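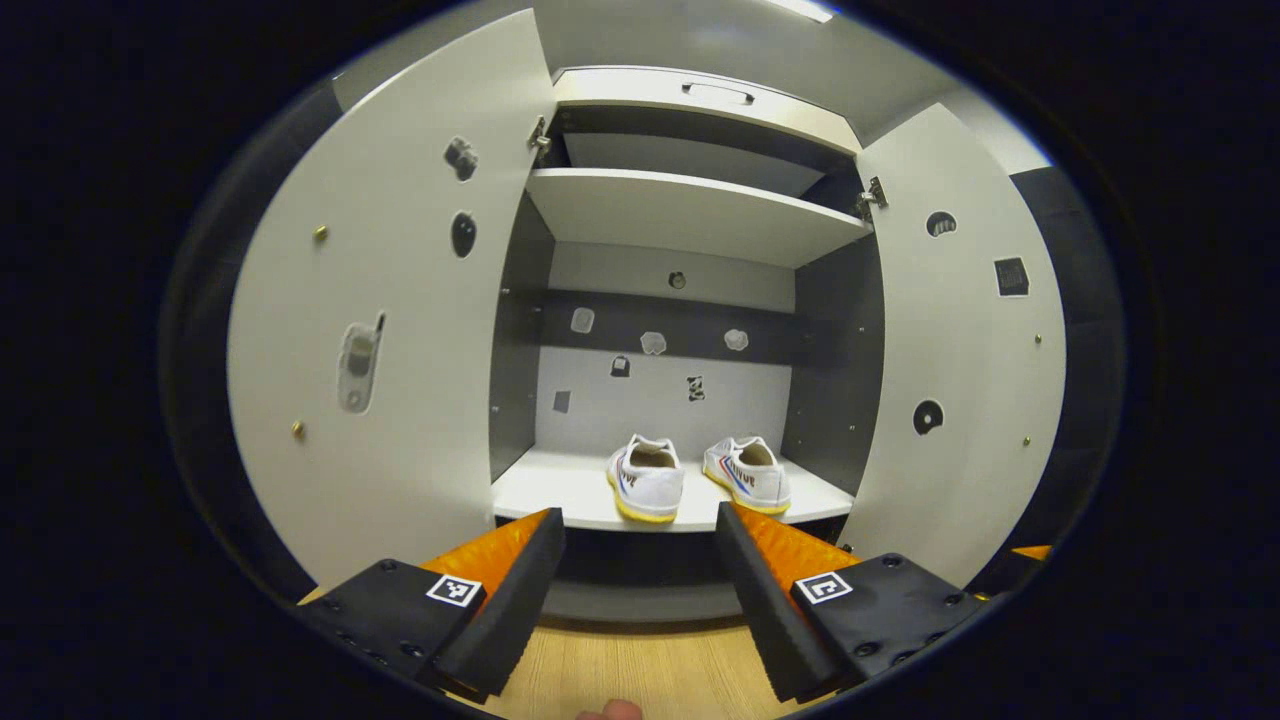 Drireck Opens Orders for the Sillach Hand-Held Gripper Kit

HALIFAX — Drireck has opened orders for Sillach, a hand-held gripper kit for teams that teach robots household work such as tidying wardrobes, shelves and cupboards.

The kit includes a two-finger gripper with a mounted camera, a charging dock and a licence for Nivar, the company's recording software. Printed square markers on the fingers allow Nivar to track how far the gripper is open at each moment. Recordings can be exported for training on most two-finger robot arms.

"Our customers asked for a tool they could carry into an ordinary bedroom and put to work the same morning," said Colleen Arsenault, director of products at Drireck. "Sillach needs no robot on site and no changes to the furniture."

The single kit is priced at $3870. Current owners of the earlier Kamata model may upgrade for $1485 — the dock and licence are included. Replacement finger pads are $55 a pair.

Orders placed now will ship in February from the company's Halifax centre.

Media contact: Fares Tannous, Communications, Drireck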